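Trying Out Soft Finger Inserts on a Hand-Held Gripper: The Mouse Test

By Ataberk Akbulut
23 Feb 2018

If you have a hand-held gripper and more than one set of finger inserts, you need a test object that punishes bad fingers quickly. My favorite is a computer mouse! It's smooth, it's curved in every direction, and the sides usually tuck in toward the bottom, so a stiff finger wants to ride up and over the shell. I've gone through a lot of objects with the Perkum inserts and the Urnard ones, and I keep coming back to this.

What you need

- The gripper, with its camera mounted and recording
- Two sets of inserts (I compare a ribbed set with a flat one)
- A mouse, corded or not, with any cord tucked out of the way
- A mouse pad on a table you can walk up to from at least two sides

Setting up

Fit the first inserts and tighten the bracket screws evenly, going back and forth between the sides. Close the fingers on nothing and check that the tips meet. If one tip lands ahead of the other, fix it now or you'll be blaming the insert for it all afternoon.

Put the mouse down at an angle to you. Everybody lines it up straight the first time, and a straight mouse is easy. Turn it diagonally and you have to rotate your wrist on the way in, and you find out how much of the object you can still see past the fingers.

The grasp

Come in low with the fingers open and keep both tips in view the whole way. Stop when the mouse is between them, look at the gap on each side, then squeeze slowly. The ribs should start to fold around the sides before you feel much resistance in the trigger.

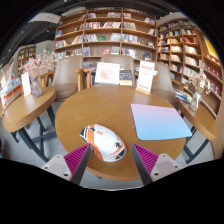
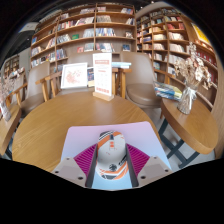
Ribbed magenta inserts, same mouse and pad: to one side of the pad in the first picture, between the fingers in the second.

Lift straight up, hold for a slow count of 8, tilt the wrist left and right, and set it back on the pad. Write down slips and drops separately. A slip that recovers is really useful to know about, and it gets lost if you only mark pass or fail.

Swap the inserts and repeat from the same starting angles. I did 501 grasps over the two sets before I felt I could trust the difference, but you'll have a decent feel for it much sooner than that.

One more tip, from Kadir Kırmızıgül: try a few grasps with the palm end of the mouse toward you and a few with the buttons toward you. The shell is a different width at each end, and I love how clearly that shows up in the notes. My blank score sheet is on the Bullden project page, under Fingers.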